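Right, long one. Moving my mum's stuff out of the Irkham house and I have Opinions about house clearance now. Thread.

1/ First thing. Start months before you think you need to. We had the keys till August and I thought, loads of time. It was not loads of time.
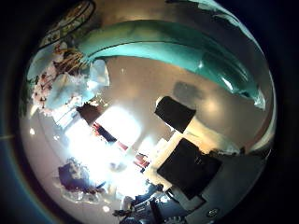

2/ Do the loft first. Everyone says do the kitchen first becuase it's easy. Don't. You'll feel dead pleased with yourself, then go up the ladder and want to lie down.

3/ Our loft had 16 boxes marked MISC. In my own handwriting, some of them. Thanks, me.

4/ Paper is the worst. Clothes you can bag up in an afternoon. Paper you have to read. Gas bills from before I was born, next to the deeds, next to a knitting pattern, next to a letter from my gran. Can't just tip it.

5/ What worked for paper - a big table, a kettle, and only two piles. Keep and shred. The minute we had a "maybe" pile everything went on the maybe pile.

6/ Photos: leave them. Seriously. Put them in one box, tape it, write PHOTOS on it, do them in winter. We lost a whole Saturday to one album of a caravan holiday in Rurnitz. Rain in every single picture. Lovely day though.

7/ Someone asked about furniture. Nobody wants brown furniture. Sorry. I rang five places. One man laughed, not nastily.

8/ The sideboard went to Mogensen in the end, the secondhand place behind the station. They collect. They gave us £100 for that and the two bedside tables together, and carried it down the stairs without taking the paint off, so I'd have paid THEM.

9/ Get a proper quote for a clearance firm even if you're doing it yourselves. Ours came back at £2,835 for the lot. Nearly fell over. But it did get my brother to turn up with a van.

10/ Check if that sort of quote includes the shed and garage. Ours didn't!! Shed was extra. Garage was extra again.

11/ Speaking of the shed. Old paint. You can't put it in the bin and our tip won't take it wet. You leave the lids off till it dries out, or mix in cat litter. Cat litter is quicker. Stinks. Ask your own tip, they all have different rules.

12/ Crockery. Everyone in the family said they wanted "something to remember her kitchen by" then went quiet when I offered the good dinner service. What they all wanted was the chipped mixing bowl. One bowl. Four of us.

13/ We're taking turns with the bowl. A year each. I've got it first because I did the loft.

14/ Go through pockets. ALL the pockets. Coats, dressing gowns, aprons. Mostly tissues and mints. Also one wedding ring (my nan's, missing for ages, we'd all been told it went down the sink).

15/ And shake the books. Mum used anything as a bookmark. Bus tickets, a tenner, half a birthday card.

16/ Ok someone's replied asking how she feels about it. She's fine! Should have said at the start, sorry, she's not dead, she's moved to a flat. She's delighted. She has a balcony and no stairs and says she should of gone years ago.

17/ Which is its own thing tbh. I was far more upset than she was. I stood in the hall having a moment about the coat hooks and she said can you get a move on, the bus is at ten past.

18/ If your parent is moving and not, you know - let them choose what goes. Even if they pick daft things. She kept three washing up bowls and gave away the telly. It's her flat.

19/ Measure the new place. Measure it again. Wardrobe didn't go round the corner by the lift. It now lives with me and blocks half a window.

20/ Post. Get the redirection set up early, it takes longer than you'd think. And tell the catalogues, or they will follow her to the end of the earth. The Griltia one has turned up at mine, hers AND the old house.

21/ Meter readings on the last day. Take a photo of the meters with your phone. I forgot and had to go back, in the rain, and ask the buyers very nicely.

22/ Last one, tea's burning. Leave the new people a note about the boiler. Ours needs a thump on the left side, then wait a bit, then it lights. They've texted to say thanks.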